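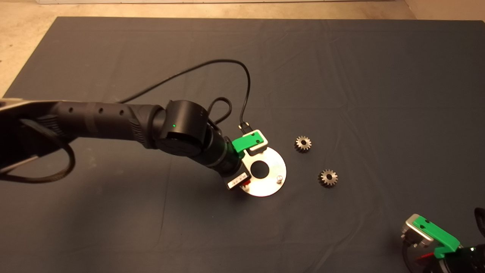

Conservación doméstica de textiles: criterios de lavado y guarda

22 de febrero de 2022

Con motivo del cierre de la temporada de invierno, este blog retoma las recomendaciones publicadas en octubre sobre mantas y paños de uso diario. La revisión atiende a las consultas recibidas desde Clellavness, donde la dureza del agua obliga a moderar el detergente.

Antes del primer lavado conviene consultar la etiqueta y probar la solidez del color en una esquina. Los tejidos oscuros se lavarán por separado, del revés y con agua fría. No se recomienda el uso de suavizante en paños de algodón.

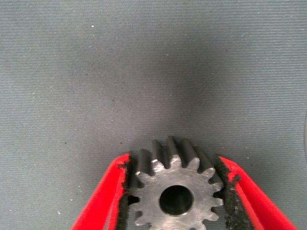
En cuanto al secado, se procurará extender la pieza a la sombra, sin pinzas en los bordes. Las mantas de lana de Flodia que conserva quien suscribe han superado 2 inviernos con este procedimiento.

Para la guarda se emplearán fundas transpirables. Las piezas se desdoblarán cada 4 meses y volverán a plegarse por líneas distintas.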